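Rice Cooker Tips From a Small Kitchen: Setting Out, Measuring and Cleaning Up

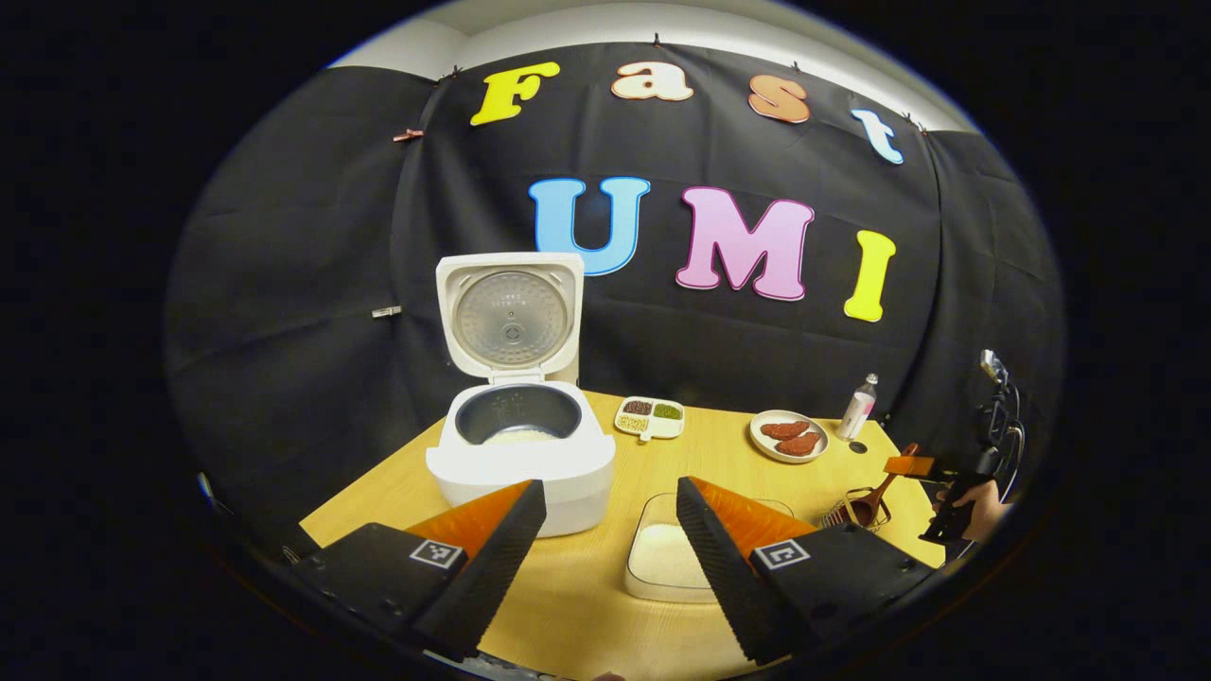 Lid up, dry rice within reach, beans and grains in their divided tray, meat on a plate.

I've cooked rice in a machine for years and I still ruin a pot now and then, nearly always when I'm rushing. So most of what follows is really about slowing down for two minutes before you push the button. If you already get perfect rice every night you can skip to the cleaning part, which people seem to like best anyway (I get more mail about steam valves than about food!).

Put everything on the table first

I don't start until everything is out. Rice in a clear box, beans and small grains in a divided tray, any meat on its own plate, and the cooker open and waiting. A box you can see through is the best cheap thing in my kitchen, by the way. I used to keep rice in the bag with a clothespin on it, and I'd find out I was down to the last handful when the water was already measured.

Set the cooker where the lid can go all the way up. Mine lived under a cabinet for ages and I could only get it halfway open, so I was forever scooping at an angle and dropping rice down the back. Now it gets a spot on the table while I'm working and goes back on the counter later. Steam is hard on the underside of cabinets too – I have a bubbly patch of paint to prove it.

Measuring

Use the cup that came with the cooker. It's smaller than a regular measuring cup, and the lines inside the pot go with it. If you've lost yours (I lost mine in a move to Prosside, along with every single teaspoon), pick any small cup and use it for both the rice and the water. For plain white rice I go by the line and then look at it before I shut the lid. Older rice wants a splash more.

Smooth the top flat with your fingers once the water is in. A heap in the middle gives you a dry hill and a soggy ring, and then everybody wants the same spoonful.

Rinsing

I rinse in a separate bowl. You'll hear that you can do it right in the inner pot, and plenty of people do, but the dark nonstick coating on mine got scratched up that way and I never forgave myself. Swirl with your hand, pour off the cloudy water, do it again until it's mostly clear. A fine strainer helps a lot at the end so half your dinner doesn't go down the drain.

Wipe the outside of the pot dry before it goes in! Water between the pot and the heating plate makes it spit and crackle, and it leaves brown spots that are a pain to get off.

Beans and other grains

Having beans in the house turns rice into a meal, and this is where the divided tray earns its place. I fill it on Monday with whatever I feel like using up that week. Four sections is about as much choice as I can handle on a weeknight.

Red beans need real soaking, overnight if you can, and red kidney beans in particular have to be boiled hard on the stove before they go anywhere near a rice cooker. I do a big batch and freeze it in little bags. Mung beans are much easier. A couple of hours in water and they'll cook along with the rice, though I add extra water for them.

Don't mix your dry beans together in one jar because it looks pretty. I did, and then I had a very pretty jar of things that all needed different cooking times. I picked them apart one rainy afternoon with the radio on, and I can't say I recommend it.

Meat

Meat stays on its own plate, and if it's raw it keeps its own knife and board as well. Cooked meat can be sliced and laid over the rice for the last few minutes to warm through. With raw meat I'd rather use a skillet, where I can see what it's doing. A friend of mine cooks everything in the one pot and swears by it, but her cooker has a setting for it and mine doesn't.

Keep sauces and seasoning off to the side until the rice is done. Sugary ones catch on the bottom and then you're soaking the pot all night.

When it clicks

Leave it shut. I know! Give it 8 minutes, then open the lid away from your face and fluff from the bottom with a plastic or wooden paddle. No metal spoons in a nonstick pot, please, even if it's only the once.

Whatever you don't eat should go into shallow containers and into the fridge as soon as it stops steaming. I freeze flat portions in bags and they warm up in the microwave with a spoonful of water on top.

Cleaning the lid

Okay, the steam valve. On a lot of cookers it pops out from the lid with a little twist, and if you've never tried yours, check the booklet and go look. The first time I took mine apart it was full of something like wallpaper paste. Warm soapy water, an old soft toothbrush, let it dry completely before it goes back.

The inner lid plate usually comes off too. The holes in it clog with starch, so soak it flat in the sink and run the toothbrush over both sides. If the cooker smells stale even when it's clean, run a short cycle with just water and a slice of lemon, then prop the lid open for the evening.

And unplug it and let it cool before any of this. I wipe the front panel last with a cloth that's barely damp, then put the dry rice away and top off the box while I still remember.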